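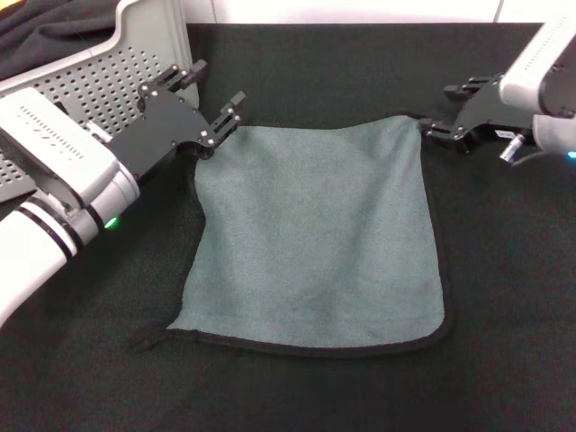 Folding standard for microfiber towels with a hanging loop

Skillbridge Community Help > Housekeeping and Laundry > Thread 3059

Posted by Grondero Guest Services

Our housekeeping department is revising its written procedure for microfiber cleaning towels. The towels in use are gray-green, with a thin black binding along the edges and a small black hanging loop at one corner. At present each shift folds them differently, and the stacks on the supply carts do not match. The loops also catch on neighboring towels when a single towel is removed.

We would appreciate guidance on two points. First, should the loop be folded to the inside or left exposed? Second, is it acceptable to fold in thirds, or is a fold in quarters preferred for towels that are not perfectly rectangular? Several of ours have become slightly wider at one end after repeated laundering.

Posted by Ela Linen Support

The following procedure is used at our facility and may be adapted to yours.

Lay the towel flat on a clean table with the loop at the lower left. Take hold of the two top corners, raise the upper portion slightly, and draw it taut so that the top edge is straight. The lower portion should remain on the table. Set the top edge down and smooth any remaining creases toward the bottom hem with the flat of the hand.

Bring the top edge down to meet the bottom hem. If one end is wider, center the narrow end over it and allow the difference to show equally on both sides. Do not stretch the narrow end to match, as this pulls the binding out of shape. Tuck the loop between the layers, then fold once more from left to right. The result is a fold in quarters with the loop enclosed. Stack with the folded edge facing the front of the cart.

We do not recommend thirds for towels in this condition. The uneven side becomes more noticeable with each additional layer.

With regard to the uneven shape itself, please review the dryer setting. High heat is a frequent cause. Fabric softener should also be omitted from the wash, as it reduces absorbency. Our carts hold 13 towels per stack, and a taller stack tends to lean.

Posted by Peng

We hang ours by the loops and do not fold them. If wall hooks are available, this may be worth considering.

Posted by Grondero Guest Services

Thank you for both replies. Hooks are not permitted in our supply closets, so the fold in quarters will be adopted beginning in August. The dryer setting has been referred to the laundry supervisor for review.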